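To: members of the Household and Workshop Automation list
From: List Secretary, Drustcombe Centre for Practical Trades
Date: November 27, 2020
Subject: Re: Can machines take on the laundry room yet?

Dear members,

The message below was received from the Rumness Residential Services office and is quoted with their agreement. Our reply follows.

> We manage the laundry for 6 residential buildings and handle around 400 garments on an ordinary weekday.
> Washing and drying have been done by machine for decades. Sorting, turning the right way out and folding are still done by hand, and these take up most of the paid hours.
> A supplier has told us that an arm able to sort and fold mixed clothing could be in place by April. Before we go further, we should be glad to know whether members think this is realistic.
> We would also like to know which parts of the work, if any, could be handed over first.

The Centre has considered the enquiry and offers the following. It reflects our own view and does not bind other members of the list.

1. General position

We do not think that any arm now on offer should be bought on the understanding that it will sort and fold mixed clothing without supervision. Individual steps can be shown to work. A full shift, with garments arriving in whatever state the dryer leaves them, is a different undertaking, and we have yet to receive a record of one from any supplier.

2. Why cloth is harder than it looks

A box or a bottle keeps its shape when it is picked up. A shirt does not, and the same shirt will lie differently each time it is put down. A person finds the collar or a sleeve by feel and corrects the hold almost without thought. A machine must find an edge that may be hidden under the rest of the garment, take one layer and leave the others, and know whether it has done so.

3. Kowalczyk trial, Drustcombe workshop

Members will recall that the Kowalczyk folding table was tried at Drustcombe over 13 working days. It performed acceptably with flat towels laid out by an attendant. It was not able to deal with towels taken directly from a heap, and the attendant's time was therefore not saved. The full report is held at the Centre and may be requested from this address.

4. Moving garments between baskets

The first step we would suggest for Rumness is the plainest one: lifting a single item out of a basket and placing it on a table or in another basket. No folding is asked for. Even so, the gripper has to reach down past the rim, close on soft material and come away with one piece only.

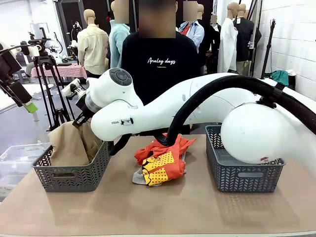

5. Questions to put to the supplier

We recommend that the Rumness office ask for written answers to these points before any payment is made:

How many garments were handled in one unbroken run, and how many needed a person to step in?
Were the garments new to the machine, or had it been set up with the same few pieces?
What happens when two items come up together?
Who clears a dropped garment, and must the arm be stopped first?

6. Suggested course

A hired unit should be tried for 7 weeks on one building's laundry, with staff hours kept as they are for that period. The Wunent checklist for shared work areas should be completed before the unit is switched on. Folding should be left out of the trial altogether.

Members with shift records of their own, including unfavourable ones, are asked to send them to the list and not to the Centre privately, so that Rumness may have the benefit of them.

Yours faithfully,

List Secretary
Drustcombe Centre for Practical Trades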